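Odeo-Reseñas: ficha del conjunto de datos
Versión 3, revisada en agosto

Qué contiene
1382 reseñas de restaurantes en español, copiadas del portal Lirance y etiquetadas a mano como positiva, negativa o mixta. El archivo original traía 1947 filas. Las que faltan eran duplicados o textos de menos de 50 caracteres, del tipo «muy rico todo».

Lo que no nos creemos
La versión anterior se anunciaba como «representativa del español». No lo es. 1133 reseñas vienen de locales de costa y casi todas se escribieron en verano. Quien entrene un clasificador con esto aprenderá sobre todo a detectar quejas por la terraza y el precio del pescado.

Tampoco nos fiamos mucho de la etiqueta «mixta». Las instrucciones cambiaron a mitad del trabajo y no se volvió a etiquetar lo anterior.

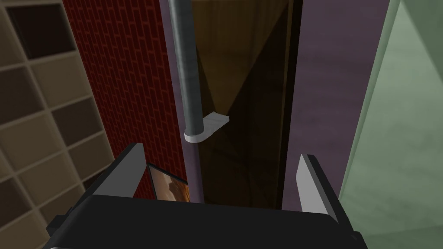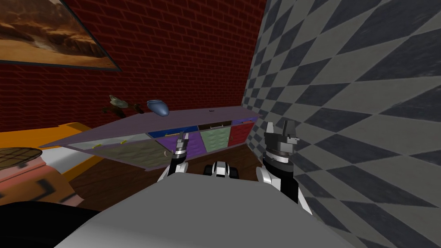 Pared de ladrillo rojo y otra a cuadros.

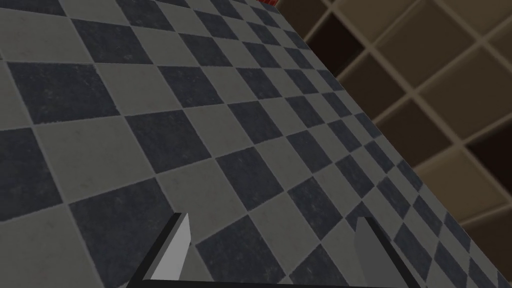

Comparación con Pellegrini
Hay quien cita el corpus Pellegrini como alternativa más limpia. Puede ser, pero su ficha no explica quién etiquetó ni con qué criterio, y los archivos de prueba repiten reseñas del entrenamiento. Conviene mirarlo antes de presumir de resultados.

Formato
CSV en UTF-8, separado por punto y coma. Columnas: id, texto, etiqueta, provincia, mes. La columna provincia la rellenaba el usuario del portal, así que hay de todo, incluido «mi casa».

Uso
Sirve para prácticas y pruebas rápidas. Para decidir algo sobre un negocio real, no.

Descarga
Copia en el servidor Ondport, carpeta resenas_v3. La carpeta v2 sigue ahí por compatibilidad; no la usen para nada nuevo.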